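The tray by the door

Everyone has one. Or a bowl, or a chair, or the bottom stair. The place where things land when hands are full and the phone's going. Ours is a green tray, and on Tue 23 August I gave up and let Charito Dagdag loose on it.

Charito sorts homes for a living, under the name Takon. Four rules, no labels, no lectures. First rule: clear a white table and put the lot where you can see it.

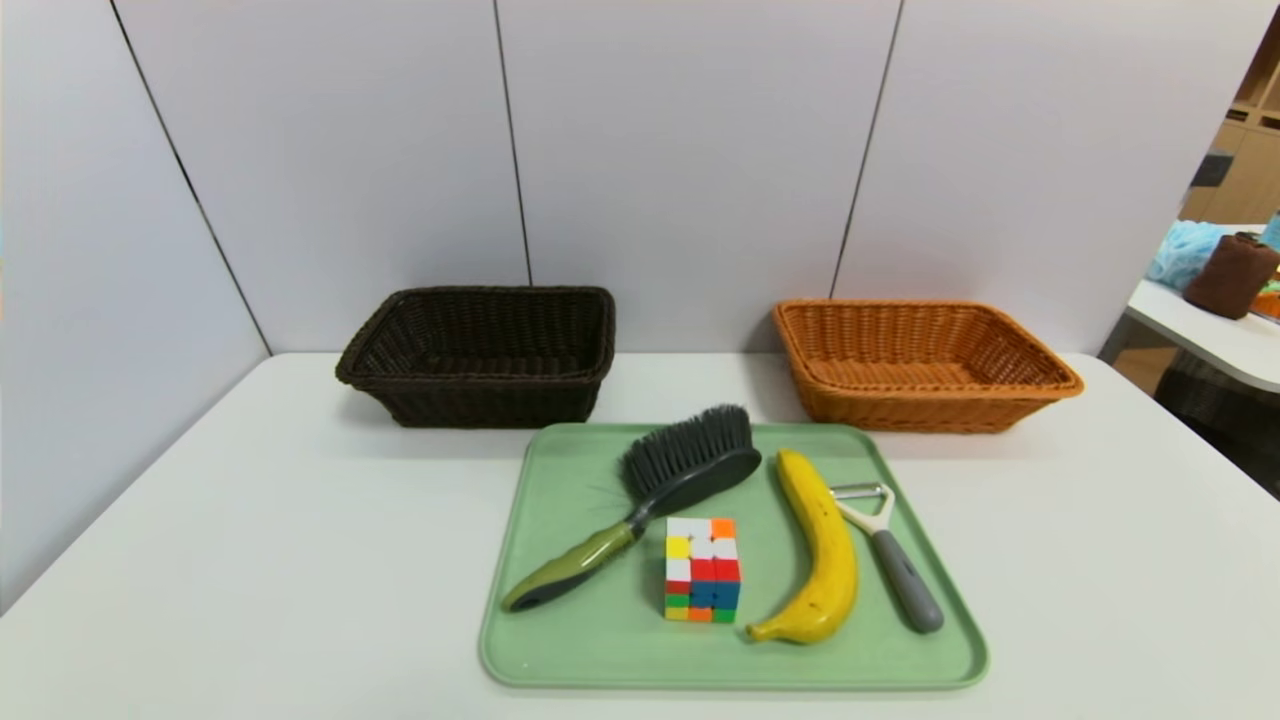
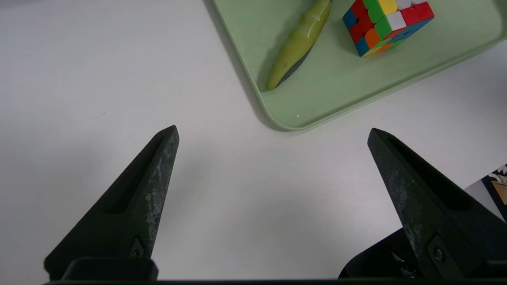
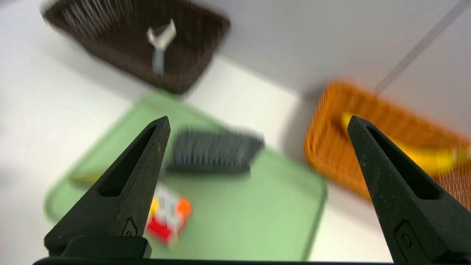 The pale green tray on the white table. The two woven baskets are in the first and last pictures.

So. A scrub brush. A Rubik's cube, still scrambled, been that way since June. Why do these live together? No idea. Brush belongs under the sink, cube belongs to whoever last gave up on it.

Two baskets, she says, never three. Dark one for things that get used up or get dirty. Lighter one for things you play with, fiddle with, lend out. Leave a gap between them so you have to choose. I thought that was daft. Tried it, less daft.

Moataz Abdel Rahman, who shares a landing with me and keeps 470 buttons in a biscuit tin, isn't convinced. "A basket is just a tray with sides," he says. He's got a point, and Charito's answer is to tip both out every Sunday night. Ten minutes, kettle on.

Does teh tray stay? Yes, but only for carrying. Once its empty it goes back on the shelf, not by the door. Mine lasted till Thursday. Keys, a stamp, half a candle.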